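Kosorard Community Board > Local News & Crime > Storage unit break-ins on Venitz Road, anyone know more?

millrace_kid
2022-02-21
Anybody following this? Sheriff put out like two lines on it. Thirteen units hit at the Bramow storage place off Venitz Road, locks cut, two people in custody. That's all they said. My unit is in the back row and I can't get the office on the phone.

pdxtransplant
Heard it was an inside job. Somebody had the gate code.

grumpy_on_4th
Everybody has the gate code. It hasn't changed since I moved in. Not exactly a mastermind situation.

pdxtransplant
ok but they knew which units had stuff in them. Explain that

grumpy_on_4th
They cut thirteen locks and most of what they got was Christmas decorations and a treadmill. They did not know.

tansyfield
One of the thirteen was mine. Lost a generator, a chainsaw, both toolboxes. Deputy came out, was polite, took a report, told me to make a list with serial numbers. Who writes down the serial number of a chainsaw. Insurance wants receipts too, and there's a deductible, so for what I lost I might see 70 bucks.

millrace_kid
Sorry tansy. Did they get anything back from the two they arrested?

tansyfield
Some. There's a room full of stuff at the county annex and you go in by appointment and point at what's yours. Didn't see the generator. If you had a unit there call the annex, not the sheriffs main line, main line just transfers you around.

ratchet_n_clank
Take pictures of your stuff people. Doesn't have to be pretty. I went through the whole garage last night after reading this, drawer by drawer, took almost 100 photos. Even the little junk. Adds up when you have to rebuy it.

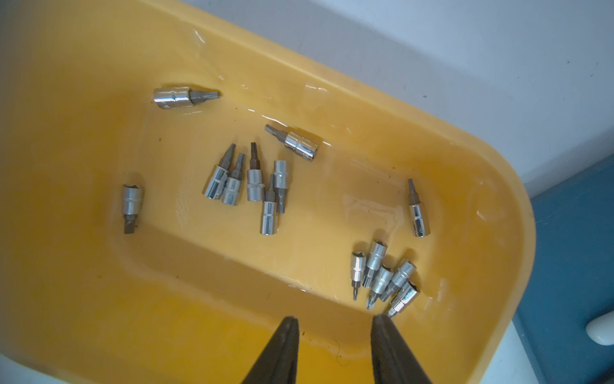

socket bits, yellow tray. Torx, hex, flat

Then email them to yourself so they're not only on the phone that gets stolen too.

grumpy_on_4th
No adjuster is going to pay you for bits, bud.

ratchet_n_clank
Mine did after the fire in Masson. Line by line. You list it, they depreciate it, you get a check. Small check but still

grumpy_on_4th
Fire is different from theft. Read your policy. Off-premises property is usually capped and a storage unit is off premises.

tansyfield
He's right about the cap unfortunatly. Found that out on the phone.

harborlights22
Does anyone know if the names are out? My neighbor swears one of them is the guy who did the car break-ins by the school last April.

modteam_kosorard
Please don't post names or guesses at names. They haven't been charged yet as far as we know. Two posts removed already.

harborlights22
I didn't post a name, I asked if they were out. Big difference

pdxtransplant
The public has a right to know who's walking around.

grumpy_on_4th
They're in jail. They're not walking around.

pdxtransplant
for now. They'll be out by the weekend, same as the last ones

millrace_kid
Can we not. Update, finally got someone at the office. My row wasnt touched. She said they're changing the gate code and putting a second camera at the exit. Asked about the first camera and she said it's been down. Didn't say how long.

tansyfield
Been down since before Christmas. The deputy told me.

grumpy_on_4th
Well there's your story. Somebody should send that to the paper.

ratchet_n_clank
What lock did you have on it tansy? Disc or regular padlock

tansyfield
Regular. The one they sell you at the counter.

ratchet_n_clank
Get a disc lock. Harder to get cutters on. I'm on Venitz too, other end, going over after work to swap mine

millrace_kid
Same. Whats the annex number, is it on the county site?

tansyfield
Yeah, under property & evidence. They pick up in the mornings, afternoons just rings.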